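November, bench notes, just gone 4 in the afternoon

Right, the Livurham glaze trials. I said I'd type these up properly this time instead of leaving them on the backs of test tiles, so bear with me!

Batch A came out of the Brurholm kiln this morning and I'm pretty chuffed with it. 76 tiles, all the iron-bearing ones (the Sirkis red clay body), taken up to 220 an hour at the end and then held. Colour is lovely, a sort of toffee going to black where it pooled. Batch B is a different story. Same recipe, same bucket, but on the white body, and nearly all of those have crawled off the corners. My money's on dust. I didn't sponge them down and I know I should have.

Typing up so far: A is in the spreadsheet, B is half in. I've got into the habit of putting a letter in front of the tile number, so please don't go back to bare numbers or the sorting goes haywire again.

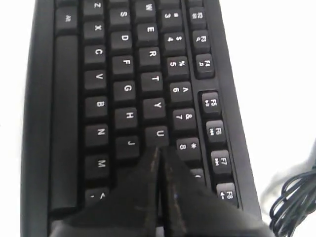
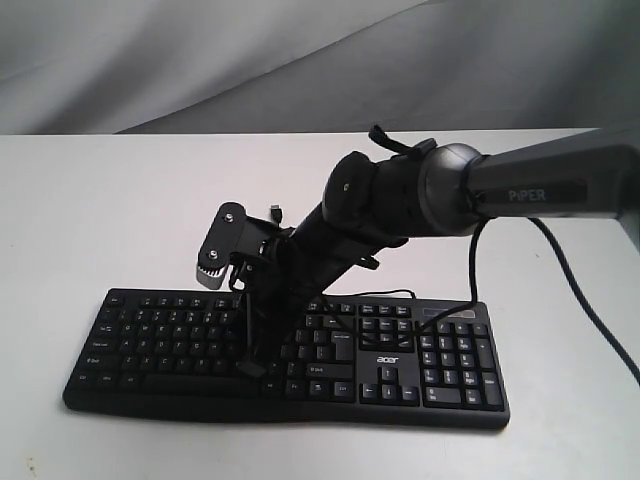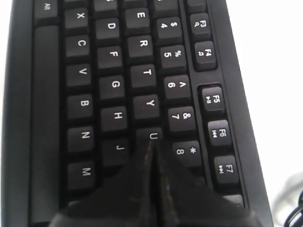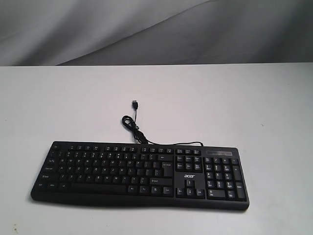
Black keyboard, white table.

Tile 1332 is the odd one out. It's down as Batch B but it has the red body, so either I picked up the wrong blank or the number got scratched in wrong. I've left it in a row of its own with a question mark until I've had a look at the broken edge under a decent lamp.

Still to do: sieve the Prydderch ash again (finer mesh, it was gritty as anything), mix a fresh small bucket, and dip another lot of the white tiles with a proper wipe first. I'd quite like to try a thinner coat as well – the drips on the bottom row very nearly reached the shelf and I don't fancy grinding that off with the hand stone. Bat wash is almost gone too, so whoever's ordering next, can you put some on the list?

Kiln's free from tomorrow lunchtime. I've pencilled myself in.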